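About Plavard

Plavard supplies woven baskets and trays for food display and table service. The range covers fruit baskets, bread baskets, roll trays and counter trays, sold to grocers, hotels, office canteens and private households. Orders are packed at our warehouse on Garura Street and leave by parcel or by pallet, depending on size.

The company started as the basket department of Damar, a kitchen equipment wholesaler. When Damar closed its household lines, the department was bought out with its stock, its supplier contracts and one delivery van. The van is gone. Two of the supplier contracts are still running, including the one for the low rectangular basket that accounts for most of our fruit trade.

Product lines

The catalog is divided by use. Fruit baskets have low sides so that the contents can be seen and picked up without digging. Bread baskets are deeper and are supplied with or without a washable cotton liner. Counter trays are flat, with a short rim, and are sized to stand two across on a standard shop counter.

The Mikuš series is our own pattern. It is rectangular, with rounded corners, and comes in three finishes: natural, honey and dark brown. Dark brown is the usual choice for citrus. It also hides the staining that natural wicker picks up after a season of use. The series is made in small and large sizes, and the large size will take 8 medium oranges in a single layer with room left to get a hand in.

Materials and construction

Our baskets are woven from willow, rattan or paper cord. The material is printed on the label under each item and stated in the catalog entry. Willow is the stiffest of the three and the heaviest. Rattan holds a tighter curve and is used where corners are rounded. Paper cord is light and inexpensive, and it should be kept away from sinks.

An open weave lets air reach the underside of the fruit. A closed weave looks neater and holds small items such as nuts or wrapped candy, but moisture collects under soft fruit. We list the weave for each product as open, medium or closed. Customers who stock mainly apples and citrus can use any of the three. For peaches, plums and grapes we recommend open.

Rims are inspected before the rest of the basket. Most returns we receive concern a rim that has started to unwind, usually at the point where the basket is lifted – always the same side if it stands against a wall. Any basket returned for this reason within 400 days of purchase is replaced. 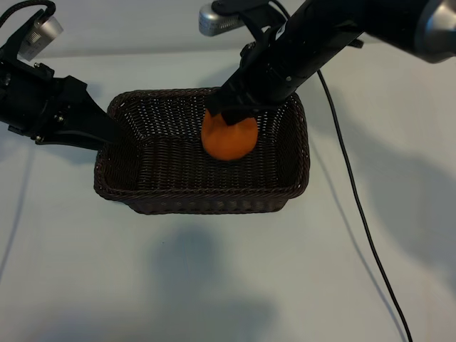 How should a wicker fruit basket be cleaned?

Empty the basket, turn it over and tap out the crumbs and dust. Brush along the weave with a dry, soft brush, then wipe with a cloth wrung out in lukewarm water. Leave it upside down on a rack until fully dry. Dishwashers and soaking will loosen the weave, and drying on a radiator makes the strands brittle.

Stock and ordering

The warehouse has 1,800 shelf positions. At the February stock count we held 2,658 baskets and trays ready for shipping, not including liners and seconds. Catalog items in stock are dispatched on the second working day after the order is confirmed. Items shown as made to order depend on the weaver's schedule, and the date is confirmed in writing.

Baskets are packed nested where the shape allows, with a sheet of kraft paper between each pair. Sizes that do not nest are boxed singly. Trade customers can ask for shelf-ready packing, in which the outer carton is perforated and opens along the front. There is a minimum order for this service – see the trade price list.

Seconds are sold from the warehouse door on weekday mornings. They have uneven color or a slight lean and are structurally sound. Seconds are not covered by the rim replacement.

Custom sizes

We accept orders for custom sizes in willow and rattan. Please send inside length, inside width and height at the lowest point of the side. Outside dimensions are calculated from these and returned to you on a drawing for approval. Flared sides add to the footprint at the top, so measure the shelf at rim height as well as at the base. A sample is made before the main order and is charged at the unit price.

Page last revised March 2021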